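Surface Finish and Wear: Notes for Week 5
Materials in Use, Hélder Falcão

Reading for this week: chapter 3 of the course pack. Bring your sample cards to lab.

Last week we covered how sheet metal is cut and bent. These notes deal with what happens to the surface once a part is in service.

Why surfaces matter
Most metal parts are thrown away because of damage at the surface. The bulk of the sheet is usually still strong. A scratch can let water reach bare metal, and a rough patch holds dirt and makes cleaning slower. In food work and medical work this alone can be enough to reject a part.

Kinds of wear
Abrasive wear: a hard edge or grit slides across a softer surface and cuts a groove. Single scratches are usually this type.
Adhesive wear: two similar metals rub together under load, stick at small points and tear. Also called galling when it is severe.
Fretting: very small back-and-forth motion at a joint, common around loose rivets and bolts.
Corrosive wear: rubbing removes the protective film, the fresh metal reacts, and the new film is rubbed off in turn.

More than one type can be present on the same part. In your lab reports, name the main type first and give your evidence for it.

Coatings
Paint is cheap and easy to repair but soft. Powder coat is thicker and tends to chip at sharp edges, so round the edges before coating. Zinc protects steel even where it is scratched, as long as there is zinc left nearby. Anodizing applies to aluminum and is hard but thin.

Reading a worn surface
Look at it under a low side light before you touch it. Note where the marks are dense and whether they share a direction. Marks in one direction suggest sliding along one path. Marks in every direction suggest mixed handling. Check edges separately from flat areas.
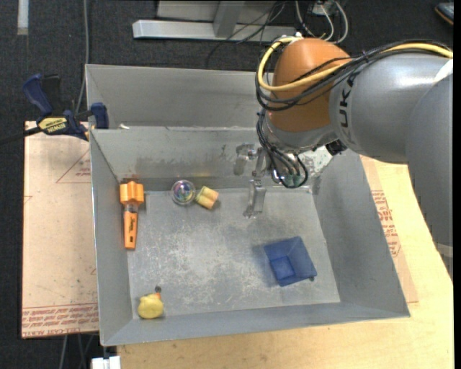 Fig. 3. Scuffed floor of a gray sheet-metal bin, with the densest wear toward the middle.

Lab task
Work in pairs. Each pair gets one worn plate and one unused plate of the same metal. Sketch both, mark the worn areas, and make 10 hardness readings on each. Kasun Gamage will have the tester set up at the back bench. Reports go to Aisyah Khoo.

Next week: fatigue cracks.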